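4.2 Equipment planning for household collection

The budget for the second collection round was fixed before the task list was complete, so we worked backward from the tasks to the purchase order. Each collector works with two grippers, one per hand, and the first decision was how many pairs to buy outright. We settled on 20 pairs for the Merkemstead sites. A further 3 pairs were held as spares at the Trolari office, where repairs were also done.

Purchase price turned out to be the easy part of the estimate. Finger pads, screws and storage cards are cheap one at a time, but they were ordered late and in small lots during the first round, and shipping cost more than the parts. For this round we placed two orders with Kováčik, one at the start and one in July, and charged both to the same line as the grippers. Collector hours and household visits were kept on a separate line.

Task choice affects the parts budget directly. Sorting jewelry and hair accessories puts little load on the linkage, yet it asks a lot of the pads, which must hold thin or smooth items without letting them turn. Tasks of this kind (Figure 3) were therefore costed with a full change of pads between households. Kitchen and laundry tasks were costed with a change only when a pad showed damage.

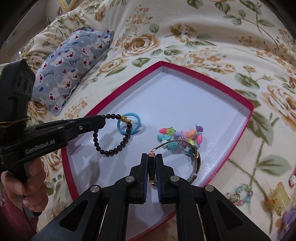
Hedvika Halás and Otakar Doležal
Merkemstead | Revised 4/16/26

Figure 3. Jewelry sorting on a bed, with a wristwatch held between blue-padded fingers and a second gripper at the left of the box.

The objects themselves are a small expense. Most households already own beads, bracelets and hair clips, and we asked collectors to use what was there. We set aside a modest sum for watches, which owners were less willing to lend, and for shallow boxes with a rim high enough to keep loose beads off the bedding. Items bought by the project went back to the office after each visit and were logged under the Vodel inventory code.

We also compared buying with renting. A rental quote looked better for a short round, but it excluded pads and charged for any day a gripper was out of service. Once the schedule ran past the summer, buying cost less. It also let us replace parts on site - under the rental terms a loose screw would have meant sending the whole unit back.

One cost was missed. Collectors needed practice time with small objects before their recordings were usable, and those hours had been left out of the labor line. We moved money from the spares line to cover them and now enter practice time as its own item when a new task type is added.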